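Subject: Re: [walkers] Kit for the September weekend — cotton, wool or the other stuff
From: Hefin Bevan
To: walkers list

Eirlys Pritchard wrote:
> Could someone settle the clothing question before September? The new
> members are asking what they need to buy and I have been giving a
> different answer each time. Last year three people turned up in cotton
> and two in things that cost more than my cooker. I would like one
> message I can forward. Please keep it short.
>
> Also the bunkhouse wants a deposit and I have had 29 replies, of which
> a good half only say "maybe".
>
> Eirlys

Eirlys,

You asked for short. I have been on this list long enough to know what that's worth, so I've put the whole thing on the club page as well and am pasting it below, page furniture and all. Forward whichever bits you can stand.

WHAT TO WEAR ON YOUR TOP HALF

You do not need to buy anything. I'll say it again further down for those who skip. If you own a sports shirt of any description, from any sport, including one you gave up in disgrace, you are equipped for the first layer. 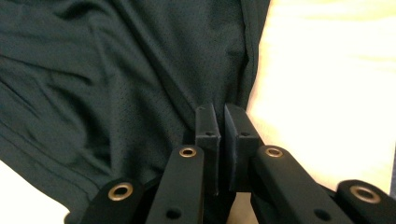

4 min read

The case against cotton is an old one and mostly fair. It soaks up sweat on the climb, holds on to it at the top, and then you stand about in the wind while Delyth finds the map. On a warm day in the valley none of this matters and cotton is lovely. On the ridge in September it is like wearing a flannel somebody has left in the sink.

Wool is the grown-up answer. It's warm when damp and it smells of very little, even on the second day, which your neighbours in the bunkhouse will notice. Against that, it costs a fortune and moths are fond of it. Godelieve has had the same wool vest for longer than some of our members have been alive, and will tell you so.

Synthetics dry fastest and cost least. They also stink. There's no polite way round it. A polyester shirt that has done one good hill will remember it for the rest of its life, and washing only persuades it to keep quiet until you next get warm. A cup of white vinegar in the wash helps. Fabric softener makes it worse and clogs the cloth, so leave it out.

On the expensive stuff: I was lent a Silline top in spring and wore it up the usual route and back. It was very nice. It was as nice as the one I got from the charity shop. Snædís swears by her Jarkik jacket, but she grew up with proper weather and I think she'd be cheerful in a bin bag.

Washing, as people always ask. Cool wash, inside out, zips done up, and don't tumble anything with a stretchy waist or cuffs. Hang it up the minute it's done.

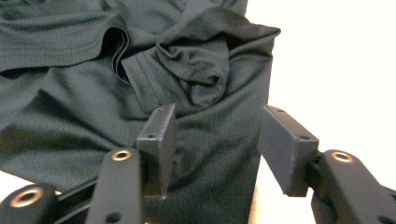

If you must leave your kit in the rucksack overnight, at least undo the top. I say this as a man who once opened a bag in the office and had to claim it was the drains.

Now the second layer. Any fleece. The thinner the better, as two thin ones beat one thick one and you can lend the spare to whoever believed the forecast. Over that goes a waterproof, and here I will be strict: it has to keep water out. "Showerproof" means it has been told about rain. If yours has stopped beading, reproof it before the weekend, and do it at home. Last year someone tried it in the bunkhouse sink and we ate our porridge tasting of Flurora.

Bring a spare dry top in a plastic bag. Leave it in the bag until you are indoors. It is for the evening and for nothing else, however sorry for yourself you feel at lunch.

You do not need to buy anything.

(End of page.)

Two other matters while I have you. Delyth Prothero has worked out that the long route is 409 metres of climbing, nearly all of it before the first flask stop. I have always told new people it was "a bit of a pull", and I'd be grateful if everyone stuck to that wording. The Mac Carthaigh café at the bottom is open again and does a decent soup, but they want numbers by noon on the day.

As for the maybes, I'd book for the ones who said yes and let the rest sleep in the porch. Put me down as a yes. Snædís says yes too, and asks whether the window in the back dormitory opens yet. I said I'd heard it opened but didn't shut.

Hefin

--
You are receiving this because you are subscribed to the walkers list.
To unsubscribe, write to Eirlys, who will ask you why.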